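# Como guardar linhas, fios e fitas sem fazer nós

Quem costura, faz bijuteria ou simplesmente tem uma gaveta de coisas compridas e finas conhece bem aquele momento: vamos buscar um pedaço de fio e sai tudo agarrado, como uma ninhada. Eu vivi assim muitos anos e só em julho, com as férias e a casa sossegada, me sentei a pôr ordem no assunto. Deixo aqui o método tal como o uso, com os desvios e as manias do costume.

## O que convém ter à mão

- carretéis vazios (os grandes, de aba larga, são os melhores)
- fita de papel, daquela que se rasga com os dedos
- uma tesoura que corte mesmo
- etiquetas e um lápis
- uma caixa baixa, onde os carretéis caibam deitados

Os meus carretéis vieram quase todos da retrosaria Mirwood, que os dá quando acabam (perguntem sempre, o não está garantido!). A caixa é uma Alon antiga, de tampa transparente, mas serve qualquer uma.

## 1. Separar antes de enrolar

Despejem tudo numa mesa clara e lisa. Os fios escuros veem-se melhor, e os transparentes, que são uns traidores, também. Façam montes por grossura e deixem a cor para depois — eu comecei pela cor e tive de voltar atrás, porque um fio fino misturado com um grosso enterra-se entre as voltas e nunca mais sai inteiro.

## 2. Encontrar a ponta

Parece conversa de avó, e talvez seja, mas metade dos nós nasce de puxar pelo sítio errado. Procurem a ponta solta com calma, segurem-na e vão abrindo as voltas com a outra mão, sempre com folga. Se o fio resistir, parem. Um nó frouxo desfaz-se com a unha; um nó apertado pede agulha, bons óculos e paciência de santo. 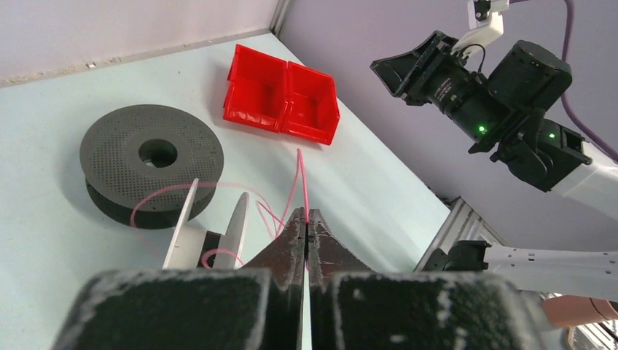

*Fio cor-de-rosa com as voltas soltas, ao lado do carretel deitado.*

## 3. Enrolar com a tensão certa

Prendam a ponta ao miolo com um bocadinho de fita de papel e deem as primeiras voltas devagar, encostadas umas às outras. Depois podem ganhar ritmo. O fio deve ficar esticado sem esforço: se marcar o dedo, está apertado demais. Com fio elástico tenham o dobro do cuidado, que ele perde a graça quando fica meses a fazer força.

Uma medida que me dá jeito é não passar dos 60 metros por carretel nas linhas grossas e dos 100 nas finas. Caber, cabe mais, mas as últimas voltas começam a escorregar pela aba e lá se vai o trabalho.

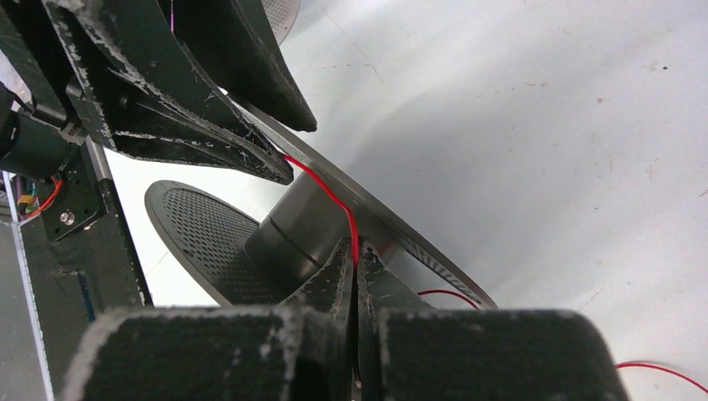 *Um carretel sobre a mesa branca.*

## 4. Prender e etiquetar

Deixem sempre uns 22 centímetros de ponta livre, dobrem-na sobre si mesma e colem-na à aba com a fita. Na etiqueta escrevo o material, a grossura e a referência de compra. Foi assim que consegui voltar a encomendar o meu fio encerado preferido, o Carevex 614, depois de um ano inteiro a jurar que me lembrava do número.

## 5. Guardar

Carretéis deitados, numa só camada, longe do sol e do aquecedor. As fitas de cetim gostam de um papel de seda por cima. E resistam à tentação de enfiar «só mais um novelinho» no canto da caixa — é por aí que a desordem volta a entrar.

Quando chegarem às lãs, o processo muda um bocado: não as enrolem tão firmes e deixem-nas respirar num saco de algodão. As minhas Zhuravel ainda estão à espera de vez, em meadas, na prateleira de cima do armário.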